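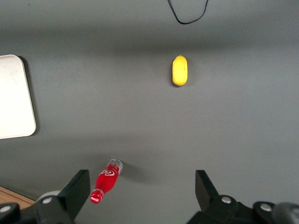

Every June the decluttering people come back around, and this year they have moved on from closets to the table. The idea, sold hard by a home-order outfit called Brundell, is that you clear one surface, put back only what earns its place, and your evenings improve. I have my doubts. A gray tabletop with one lemon in the open, or something shaped like one, a white tray off to the side and a Coca-Cola bottle lying down does look restful, I'll grant that. It also looks like a table where the groceries have been started and left. The Brundell starter course costs $258 and wants 40 minutes a day, and as far as I can tell most of those minutes go to deciding about the bottle.

I tried it for most of a month in my apartment in Wumumbridge. The first rule is that a surface gets one tray, and the tray gets the small stuff. Fine. Mine filled up by the second evening with keys, stamps and a battery I couldn't vouch for. The second rule is that packaging never touches the table. You open it at the counter, empty it, flatten it and take it out. According to the handbook the average household lets nearly 400 boxes a year "rest" on a table before they reach the bin. I asked where that number came from and was sent a link to buy the handbook.

Flattening, by the way, is not the small job they make it out to be. A good carton is built to resist you. The Joseph Walker box, with its red tartan band and gold script, can be creased all the way down the front and squeezed to a point at the bottom, and the top end still holds its corners. Multiply that by a week of deliveries and tell me where the calm comes in.
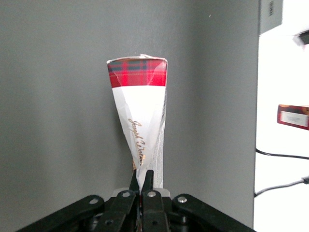

Hanane Abou Zeid thinks I am being unfair. She says the point was never the bin, it was the stopping, and that she cooks more now that she can set down a cutting board without moving six things first. She bought the course, skipped the videos and kept the tray.

I believe her about the cutting board. I still wonder why it took a course. Zarnora, which sells the matching trays, claims 3,000 graduates, and I would like to see their tables in October.

By Damián Ledesma
June

We use cookies to improve your reading experience. Accept | Manage settings

Contact the editors | © Olivares Magazine | Back to top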